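Utden Technical College
Workplace Organization and Storage Systems
Unit 7 handout: Perforated panels, clips and bins

Reading for this unit: Haberkorn course reader, chapter on vertical storage. Bring the layout sheet from Unit 6. The bench exercise at the end is due before the July lab block.

7.1 Scope

Unit 6 dealt with drawers and closed cabinets. This unit deals with open vertical storage at the back of a work table: the perforated panel, the parts that attach to it, and the shelf above. Floor racks and rolling carts are left for Unit 9.

Three terms are used throughout. The panel is the sheet with the hole grid. A fitting is any part that attaches to the panel. A load is whatever the fitting holds. Students often write "hook" for all fittings. In the exercise, write "hook" only for a fitting with an open end over which a load can be hung.

7.2 The hole grid

A perforated panel is defined by two numbers, hole diameter and pitch. Pitch is the distance from the center of one hole to the center of the next, measured along a row. Do not measure edge to edge. Measure across several holes and divide, as this spreads the reading error over the whole run.

A fitting made for one pitch will usually not seat on another. A single-peg fitting can be made to work on the wrong panel if the peg diameter is right, but it will rotate under an off-center load. A fitting with two pegs will not rotate, and for the same reason it will not tolerate a pitch error. Check both numbers before ordering.

The panel in the Holtness room has 367 usable holes. "Usable" excludes any hole blocked from behind by the frame, and any hole too close to the border for a fitting to sit flat. The count was made for the load map and should be used in question 3.

7.3 Fittings

Closed clip. Holds a load by grip or by a bore through the clip. The load is removed by pulling it forward or sliding it out along its axis. Suits tools with a straight shaft.

Open hook. Holds a load by gravity. Quick to use in both directions. The load swings if the table is bumped, so leave clearance on each side equal to half the width of the load.

Tab and stem parts. The flat tab bears on the face of the panel and the stem enters the hole. The tab carries the bending moment. If the tab is too short, the stem works loose in use and the fitting droops. Test with the heaviest intended load before the fitting is entered on the map.

Shelf bracket. Used in pairs. Both brackets must sit in the same row. A one-row error is visible at once on an empty shelf and is often missed on a full one.

7.4 Color

Fittings should be one color within a station and should contrast with the panel. This is a practical rule. A fitting that has fallen onto the table is found by its color, and a fitting from another station is noticed when it turns up in the wrong place. Loads need not match anything.

Avoid white fittings on a white panel. Avoid clear fittings altogether.

7.5 Layout procedure

Work in this order.

Clear the table and the panel. Sort the loads by how often they are used. Loads used at every session go between elbow and eye height, on the side of the hand that uses them. Loads used less often go higher or farther out. Loads used once a term go in a bin on the shelf and are taken off the panel list.

Place the fittings on the table first, in the arrangement they will have on the panel. Adjust them there. Then transfer them one at a time, starting from the top row and working down, so that the hands do not pass over finished work.

Record each fitting by row and column. Row 1 is the top row, column 1 is the left column. A closed clip that spans two columns is recorded by its left hole.

7.6 Stations with a shelf above
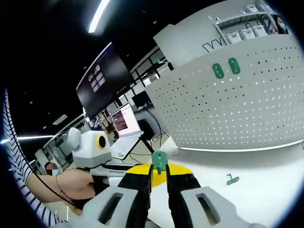 Shelf storage and panel storage should be planned together, as the reach to the shelf passes in front of the upper rows of the panel. A load that projects too far from those rows will be knocked by a bin on its way down. Keep the upper rows for shallow fittings. Oval clips such as the two green ones mounted side by side are of this type, and the white bins lined up on the shelf can be given the space in front of them without conflict. The green hook-shaped piece lying on the table has a flat tab, so 7.3 applies when choosing its row. Note also the light strip along the lower edge of the panel: long loads should not hang down over a strip of this kind, as they throw shadows across the work surface.

7.7 Labels

Label bins on the front face, never on the lid. Label panel positions with the outline of the load or with its name, and use one method per station. Drinik label stock is kept in the supply cabinet. Cut labels to the width of the fitting.

7.8 Bench exercise

Allow one lab period. Work alone.

1. Measure the pitch and hole diameter of the panel at your station. State the number of holes you measured across.

2. Draw a load map for 16 loads from the station list. Use at least one of each fitting in 7.3.

3. Give the share of usable holes taken up by your fittings in the Holtness room. Show the working.

4. Install the top 14 rows only. Leave the remaining rows bare for Unit 8.

5. Remove and replace each load with one hand. Note any load that needs a second hand, and revise its position on the map in a different ink.

Hand in the original map and the revised map together. Maps without row and column numbers will be returned unmarked.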